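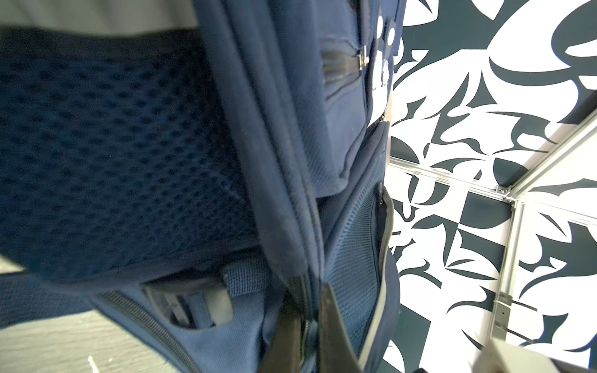 Foto: Handgelenkkamera / Eltov

Meinung, von Halina Wróbel

Seit März arbeite ich bei Eltov an der Software, die Greifbewegungen plant, und seit März führe ich dieselbe Diskussion. Es geht um die Frage, ob wir den klassischen Planer behalten oder ihn durch ein gelerntes Modell ersetzen, das aus Kamerabildern direkt Gelenkbewegungen erzeugt. Ich bin dafür, ihn zu behalten, und will das begründen.

Mein Kollege Shinji Kuroda vertritt die Gegenseite. Er sagt, der Planer brauche ein geometrisches Modell der Welt, und von einem Rucksack gebe es kein brauchbares. Damit hat er recht. Stoff gibt nach, Gurte liegen jedes Mal anders, eine Netztasche ist für den Tiefensensor mal Fläche und mal Loch. Wir haben im Frühjahr 70 Aufnahmen von Hand mit Konturen versehen und danach darüber gestritten, wo ein Gurt aufhört und der Rucksack anfängt. Eine Einigung gab es nur bei den Reißverschlüssen.

Daraus folgt für mich aber nur, dass die Wahrnehmung gelernt werden muss. Für die Bewegung selbst folgt daraus nichts. Ein Planer kann mit einer unsicheren Kontur umgehen, wenn man ihm die Unsicherheit mitgibt. Unserer bekommt sie nicht. Er bekommt eine Hülle, und die behandelt er wie Blech. Das ist ein Fehler in der Schnittstelle, und den kann man beheben.

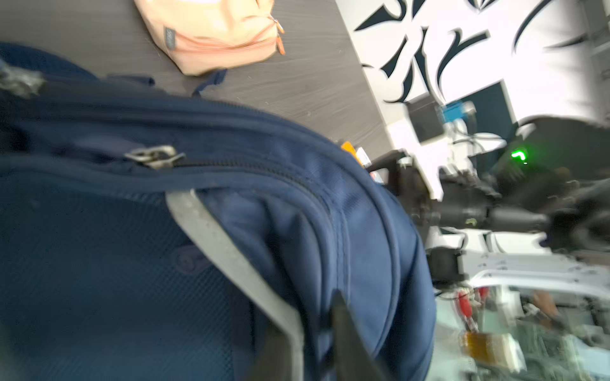
Kontakt ist in unserer Software bis heute ein Sonderfall. Die Kollisionsprüfung stammt aus einer Bibliothek, die wir von Charpentier übernommen haben, und sie kennt zwei Antworten: frei oder belegt. Wenn der Finger neben dem grauen Gurt auf den Stoff drückt, lautet die Antwort belegt, und jeder weitere Schritt ist unzulässig. Also schalten wir die Prüfung für diesen Bereich ab. Damit ist sie aber auch für die Tischkante abgeschaltet und für das Täschchen, das hinter dem Rucksack auf der Platte liegt. Wer den Planer nach solchen Läufen beurteilt, beurteilt eine abgeschaltete Prüfung.

Wir haben im Projekt Tengate 21 Abbrüche nachträglich durchgesehen. Bei sieben davon ließ sich aus dem Protokoll ablesen, welche Bedingung verletzt war und in welchem Modul. Das ist keine gute Quote, und ich will sie nicht schönreden. Beim gelernten Regler, den wir parallel laufen lassen, steht im Protokoll eine Folge von Gelenkwinkeln und sonst nichts. Bogdan Szulc hat einen ganzen Nachmittag mit einer einzigen dieser Folgen verbracht und am Ende vorgeschlagen, mehr Daten aufzunehmen. Vielleicht hilft das. Prüfen konnte er es nicht.

Kuroda verweist gern auf die Erfolgsquote, 97 Prozent auf dem eigenen Testsatz. Der Testsatz besteht aus denselben Gegenständen auf demselben Tisch. Ich halte die Zahl für richtig und für wenig aussagekräftig.

Mein Vorschlag ist bescheiden. Die Kontur kommt aus dem Netz, mit einem Wert für die Unsicherheit an jedem Punkt. Die Kollisionsprüfung erhält eine dritte Antwort, nämlich nachgiebig, mit einer Kraftgrenze. Der Planer bleibt, wie er ist. Edmund Gajewski schätzt den Aufwand auf nahezu sieben Wochen, und den größten Teil davon braucht er für die Tests der Bibliothek.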